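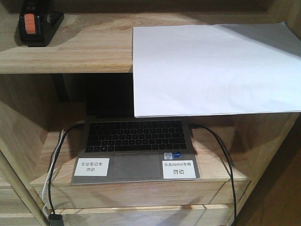

The top shelf, with paper.

Print | E-mail

Home About Archive Recipes Contact
Search this site Go

Sunday, July 16, 2023

Old letters and what to do with them

My aunt, Maureen Pearce, moved out of her house in Arden in March and gave me the family letters. There are 764 of them. I know the number because she had written it on the lid of the box, and I have not checked it.

Most are from my grandfather to my grandmother, sent while he was working away. He wrote twice a week and mostly about food and weather. He complained about the coffee. He asked after the dog in nearly every letter but never used its name, so I still don't know what the dog was called.

I read the first two years' worth in order and then gave up on order. Now I take a handful after supper and read until I'm tired. The handwriting gets easier after the first hour. His sevens look like ones, and that caused me some trouble with the dates.

My friend Mwanahawa Shemweta did the same job with her father's papers a few years ago. She told me to leave the envelopes with the letters, use pencil for any notes, and take out the paper clips – they rust. I had already thrown away two envelopes by then. They are gone and I'm trying not to think about it.

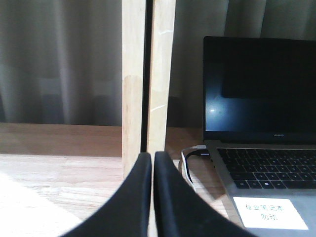 What I'm keeping

I plan to keep all the letters, but I won't type them all up. I started doing that and managed one evening. Instead I write the date, the place and one line on what it says. "Rain, bad coffee, new boots" covers a lot of them.

My cousins want copies of the ones that mention their mother. I've found a few so far and set them aside in a folder. If anyone in the family remembers the dog, please write to me.

Print this page | E-mail this to a friend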